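Keeping a sourdough starter alive while I'm away?
Posted by Retno Lubis, 05/09/2019

Hello everyone! I have a rye starter that my aunt in Drivanley gave me, and I'm very fond of it (maybe sillier about it than I should be). I'll be gone for 22 days and my neighbor is sweet but she kills ferns. Can it just sit in the fridge, or do I need to dry some? I normally feed it every 2 days and keep it on the counter.

Aniela Domański
Oh, please don't worry, it'll be fine in the fridge! Feed it well the night before, make it stiffer than usual, almost like a dough, and leave the lid a little loose. I've left mine longer than that while visiting my sister and it came back after a few feedings, smelling like nail polish at first, but pour off the gray liquid and carry on. If you want a backup, smear a thin layer on parchment, let it dry until it snaps, and keep the flakes in a jar.

zetutell_baker
fridge. mine went 7 weeks once

Dasico Kitchen Table
I agree with Aniela about the flakes, and I'd mail a few to a friend too.

White tabletop, three times over:

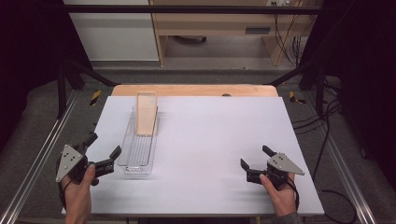
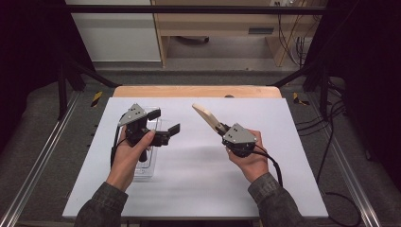
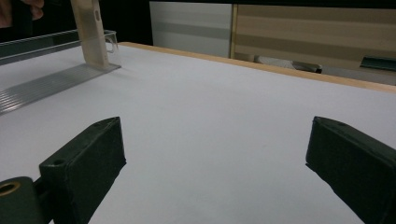
When you get home, give it warm water and a spoonful of rye and let it stand overnight before you judge it. Mine always looks hopeless the first morning and I still get nervous, after all these years of baking! Have a lovely trip, Retno.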